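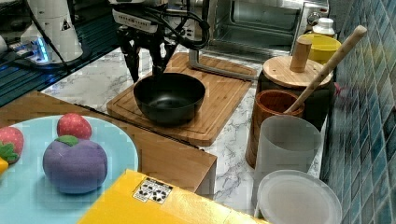 Photo: Bustos Laboratory, Manipulation Software Group

Speaker notes: Planning and Control for Countertop Manipulation
Presenter: Milagros Medina
June 2023

Slide 1. Opening

Good morning, and thank you to the Mosach Institute for the invitation. The talk covers the software we use to move an arm through a household kitchen setup. The hardware will be mentioned only where it affects the software. Please hold questions on gripper design until the end.

Leave the opening photograph up while people take their seats. Point out the bowl on the cutting board and the two fingers reaching into it. Most of the talk concerns that situation: a tool inside a container, with very little room on either side.

Slide 2. The software stack

There are three processes. Perception publishes a model of the counter. The planner, which we call Zunero, reads that model and produces a path. The controller tracks the path and may stop the arm without asking the planner. State clearly that the controller has the final word. This question was raised at the February review and should be answered before it is asked again.

Slide 3. Perception on the counter

A dark, matte bowl returns weak depth data. The inside wall is worse than the rim. We therefore fit the rim first and infer the interior from a stored profile. Refer back to the photograph: the bowl is black, the fingers are dark, and the two are easily merged into one object by a segmentation model trained on brighter scenes.

Mention the translucent white cup at the right of the counter and the glass door of the toaster oven behind the board. Both are difficult for depth sensing. The planner treats any region with missing depth as occupied until a second view clears it.

Slide 4. Planning into a container

Show the collision model. The bowl is represented as a ring of convex pieces with an open center. A single convex hull would close the opening and no path would be found.

The planner draws up to 3000 samples per query. Of the 1692 recorded queries in the test set, 14 ended without a valid path. Read these figures slowly. All 14 are listed in the handout with the joint configuration at the start of the query.

Slide 5. Cables

The cables loop over the top of the gripper assembly and are not rigid. We do not simulate them. We place a padded volume over the loop and limit wrist rotation. This is conservative, and it removes some paths that a person would consider reasonable. Acknowledge this before moving on.

Slide 6. Contact and control

Position control is used above the rim and force-limited control below it. The switch is triggered by height relative to the fitted rim. An error of 5 millimeters in the rim estimate is the largest the controller is configured to accept.

Play the Brenetti log viewer recording. If the video does not load, use the still plots on the backup slide.

Slide 7. Open items

Rim fitting for tilted bowls. Replanning while the controller is in force mode. A shared log format with the Brenetti tools.

Leave the contact slide on screen during questions.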